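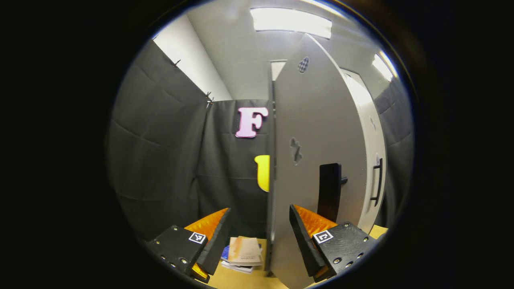
1/ Gripper kit review, the long version

Hello again, friends! A few of you asked what I think of the Cloltine hand-held gripper kit, so get a cup of something and settle in. Zuleica Leite and I have been taking turns with it on cabinet doors, and my forearms have opinions.

2/ First, the fingers. I was ready to dislike the orange pads (they looked a bit like toys in the catalog) and I've come around completely. They have a bit of give, and swapping a pair took me 2 minutes with the little driver from the box. Spare pads are 69 a set, which stings.
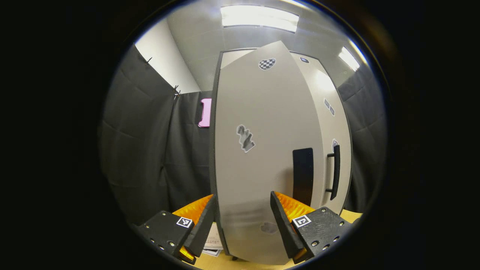 Fingers on either side of the door panel, markers facing up.

3/ The markers come already fitted to the fingers, bless them. On our old Sistholm set I had to glue my own and I never once got them straight, as Chia-hao Wei will happily tell anyone who asks.

4/ Now the price. It's 500 for the full kit, or 429 if you skip the carry case, and I'd skip it, the zipper is awful.
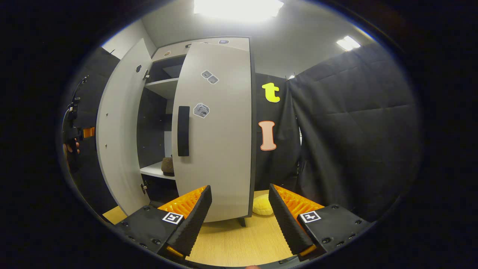
Support has been lovely, by the way. I wrote to them with a long rambling question about cable length and got a long rambling answer back from Ernő Vörös, so I felt right at home.

5/ My one real grumble is the weight after a full afternoon. Wrist strap, please, Cloltine! More when I've tried it on drawers.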